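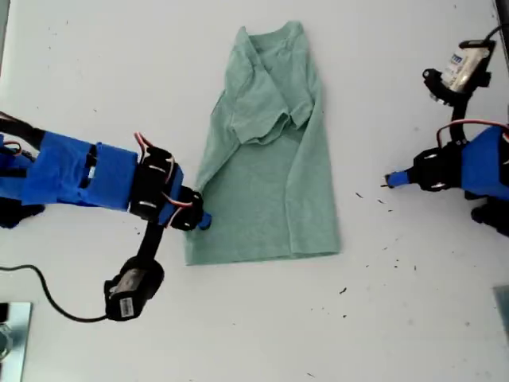 The Grarkora two-arm folding bench with a shirt on the table.

The Grarkora is our tabletop folding cell, and we sell it to people who don't mind getting to know a machine a little! Every bench is set up by Mayuree Kaewkla before it leaves Bravemar, and she sends a handwritten note with it (do read the note, it's usually very good).
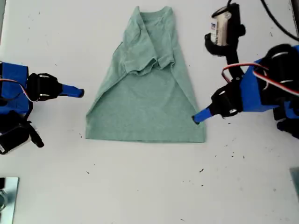
Once yours is unpacked, bring both arms to their rest position and check that neither cable pulls tight when the arm swings across the table. Then run the slow fold with one plain T-shirt, and leave the speed alone until you're happy with it.
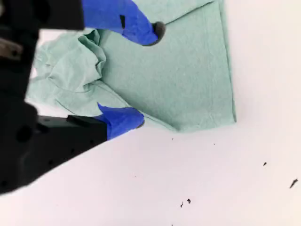
Fingertips do most of the hard work, so look them over every 1,000 folds or whenever the grip starts to feel lazy. Take hold of the tip and give it a gentle twist – it shouldn't turn. The blue tape on the fingers wrinkles in time, and a few wrinkles are fine, but peel it off and wrap it afresh if an edge lifts.

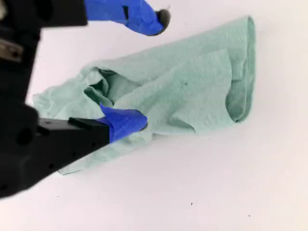 Cleaning is a two-minute job and we'd love you to do it daily. Power down first, then wipe the table from the back towards you. Little dark specks like the ones on this white top show up nicely, and they're best cleared before a pale garment goes down.

Spare tips and tape come as kit 112. Ask for Junaid Magsi.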